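Why I still don't believe the confidence score

Comments on the last post were split between people who think I am too hard on learned grasping and people who want to know what we use instead. So, a longer answer, in no great order.

We have been running the PC assembly task for four months now. Two arms, one case, a tray of parts, and a planner called Grivik that is supposed to decide who does what and when. I didn't write Grivik. I inherited it, along with a folder of launch files named things like final_new_2, and I have spent most of the winter working out which parts of it do anything.

The sales pitch for this kind of stack goes like this. The perception module looks at the tray and the case and gives you a pose for every part, with a confidence between zero and one. The planner reads those, picks a part, picks an arm, and hands a goal to the motion layer. If the confidence is low, it looks again. Everyone nods at that slide because it sounds like what a person would do.

The trouble is that the number means very little. I pulled the logs for July and went through the failed picks one at a time, which took two evenings and a lot of tea. Of 56 failed picks, 47 had gone ahead with a reported confidence over 0.9. The detector was sure, the planner believed it, and the fingers closed in the wrong place. So the "look again if unsure" branch, which has its own config file and its own unit tests, hardly ever ran when we needed it.

I raised this with Živko Vasić, who looks after the perception side, and to his credit he didn't argue. His view is that the score is a training artefact and should never have been wired into the planner as though it were a probability. Mine is the same, only ruder. We disagree on the cure. He wants to calibrate it on a held-out set. I want to stop reading it.

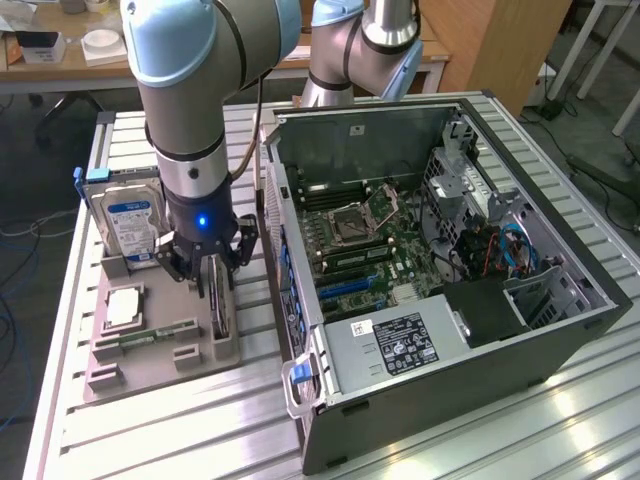
Calibration sounds fine until you ask what the held-out set looks like. Ours was collected over a single week under the same lights, with the tray in the same spot give or take a few millimetres. You could calibrate beautifully against that and learn nothing about the day someone bumps the bench. And someone always bumps the bench.

What I have done in the meantime is boring. Before each pick, the motion layer goes to a pre-grasp pose above the slot and stops. It takes a second pose estimate from there, compares it with the first, and if the two are more than a couple of millimetres apart it backs off and starts over. No score involved, just disagreement between two measurements. It costs time on every cycle and I've been told it looks hesitant in demos. I can live with hesitant.

Is it better? A bit. I would like to say how much, but I changed two other things in the same fortnight (a gripper offset that was plainly wrong, and a timeout) and I can't pull the effects apart. I mention this because I have sat through talks where the speaker had clearly done the same and reported the whole gain as theirs.

Now the planner itself. Grivik treats the two arms as separate agents that ask for regions of space and release them when they're finished. On paper that is tidy. In practice the regions are boxes, and an arm is not a box. Its elbow sticks out in places that depend on how it got there, so the boxes have to be fat, and once they are fat enough to be safe the arms mostly take turns. We have two arms doing the work of one and a quarter.

The proper answer is to check swept volumes against each other with real timing. I had a go at this with the Selvanayagam branch, which an earlier contractor left half done. It works in simulation. On the hardware the timing drifts, because the controller on the second arm has its own ideas about when a trajectory begins, and I measured a lag of 95 milliseconds between the command and the first movement. It isn't constant either, or I would just subtract it. Until that is sorted out I have gone back to fat boxes and turn-taking, and I feel a little sheepish about it.

A reader who works at Clurgate wrote to say that they gave up on overlapping motion altogether and put the effort into faster single-arm moves. I suspect that's the sensible choice for most people. It is certainly the one I'd make if the second arm weren't already bolted down and paid for.

Then there is the state machine. I counted 11 states in the memory module insertion step alone, three of which can't be reached from anywhere. One of the three is called RECOVER. I found this out by adding a print statement and waiting, and nothing ever printed. There was a nice diagram on our wiki showing RECOVER with arrows going in and out of it. I've taken the diagram down until it is true.

I don't want to sound as if nothing works. Force-guided insertion is good, better than I expected, and it is also the oldest idea in the building: push gently, wiggle, stop when the force climbs past a limit. There's no network in it. I tuned it in an afternoon and haven't touched it since. The logging is decent as well, once you know that the timestamps come from two clocks – I lost a whole day to that before I knew.

Next on the list is Wisotstead, the new task-description layer we are meant to move to by the end of the quarter. You write what you want in a short structured file and it works out the steps. I've read the docs twice. As far as I can tell it produces the same kind of state machine I have been complaining about, only I won't be able to put print statements in it. I've asked for a look at the generated code and been told that this shouldn't be necessary.

I'll write up the clock problem separately, with the script I use to line the two logs up. If you've got a decent way of measuring start lag on a controller you can't open, please leave a comment, particularly if it doesn't need a high-speed camera.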